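Clearing a Shared Work Table
Project report by Elvira Taipe
Course unit: Kivbridge

Our project looked at how a shared table gets cluttered and what a simple tidying plan should cover. We started in September by listing the small things people leave out. Markers came up most, then cups, tissues and plates.

The plan has 2 steps. Pens go back in a cup first, and used tissues are picked up next. We set a limit of up to 5 minutes for the whole table. Larger items stay where they are unless they block the work space.

We tried the plan in 8 sessions. Notes were kept on one sheet per session, with the starting layout drawn by hand.

A black cup and a white marker with a blue cap, on the beige table:

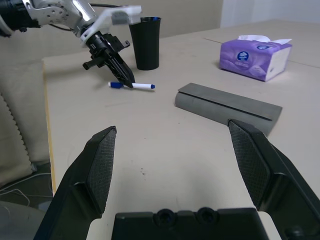
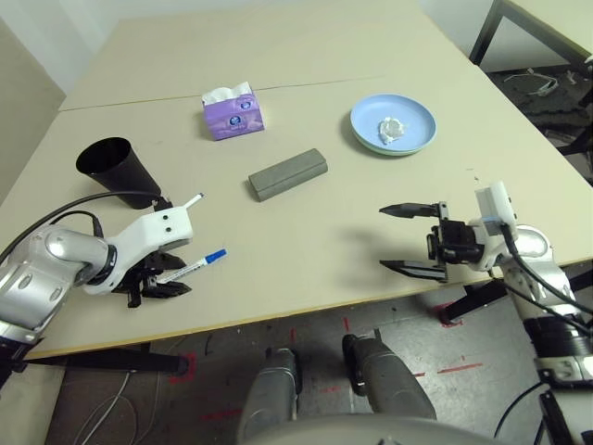

Cups were harder to plan for than we expected. A light cup tips easily when a pen is dropped in at an angle, so we would like to repeat the sessions with a heavier one. The written plan also needs a rule for plates, which we left out of the first draft. The session sheets are in the appendix.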